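Meireles fan club finds a home for its tour archive

The Meireles fan club has signed over its collection of tour programs, ticket stubs and home recordings to the music library at Dolik, where it will be catalogued over the winter.

The collection runs to 3636 items and covers the singer's career from the first dance hall bookings to the farewell shows. Most of it was gathered by Kauko Koskela, who joined the club as a teenager and later edited its newsletter, Etunent.

Koskela said the spare room had been full for years. "My wife has been very patient. I kept the signed copy of the second album and let the rest go."

Among the papers are letters Meireles wrote to his drummer, Emil Rüegg, during the year both men were off the road. Rüegg's family has agreed that 300 pages may be read at the library, but they can't be copied.

Librarian Iida Huttunen said the tapes would be transferred first, as several were recorded on cheap stock and are starting to shed. One reel holds a radio session from Trasetetti that was never released. The station's own master was thrown out when it moved buildings.

The club has put $1000 toward the transfer costs and is asking members to match it by January. It will keep publishing the newsletter, with Hatice Ekinci taking over as editor from the next issue.

Visits to the reading room are by appointment, from 10 a.m. A listening evening is planned once the radio session has been cleaned up.

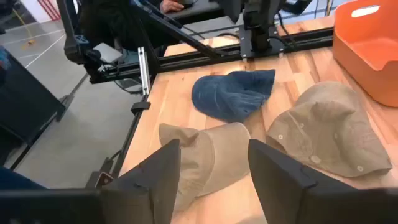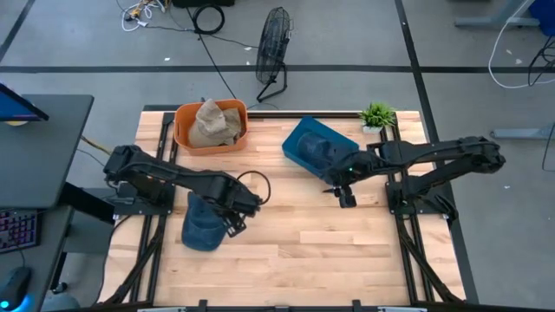
Hats on the wooden tabletop: tan and khaki in the first photo, dark blue in the second.

Lauri Tikkanen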